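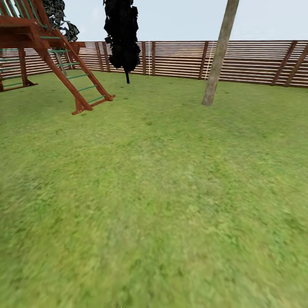
Who Uses the Grass? A Small Survey of Lawns and Clover

Why I picked this

My parents mow every single weekend in summer, and I've always wondered what would happen if they just... didn't. So when our ecology class had to choose a topic, I went with lawns. My question was pretty simple: do people in my town want a plain grass lawn, or would they put up with clover and a few weeds if it meant less work?

What I did

I wrote a short survey and handed it out in June to 50 households in the Barros neighborhood. Raghavendra Kulkarni, my lab partner, helped me knock on doors (he is much better at talking to strangers than I am!). We asked how often people mow, whether they water, and what they use the yard for.

I also measured our own backyard with a tape. It came out to 1,071 square feet of grass, a lot bigger than I'd guessed – I'd have said half that. Then I kept a mowing log for the whole month and wrote down start and stop times, plus how much water the sprinkler used.
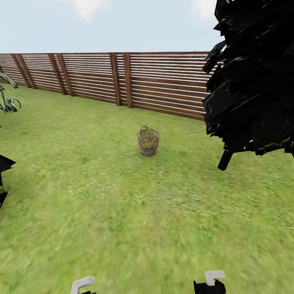
The sprinkler numbers were the part I liked best. I read the water meter before and after each session, and by the end of the month we were at more than 2,000 gallons, just for the back. My dad made me check it twice. I did, and it was right.

What people said

Of the households we asked, 70 percent said they'd be fine with some clover mixed in. The main worry was bees, mostly from families with little kids who run around barefoot. A few people told us they'd already tried a clover mix and loved it, and one man gave us a very long tour of his.

Problems

We only asked people who were home in the afternoon, so I probably missed a lot of folks who work days. Also, my question about weeds was badly worded – two people thought I was offering to pull them. If I did this again I'd test the survey on my family first and leave more room for comments, as people kept writing in the margins.

Next I want to seed one strip along the side of the house with clover and leave the rest alone until fall. My mom has said yes to the strip. My dad is still thinking about it.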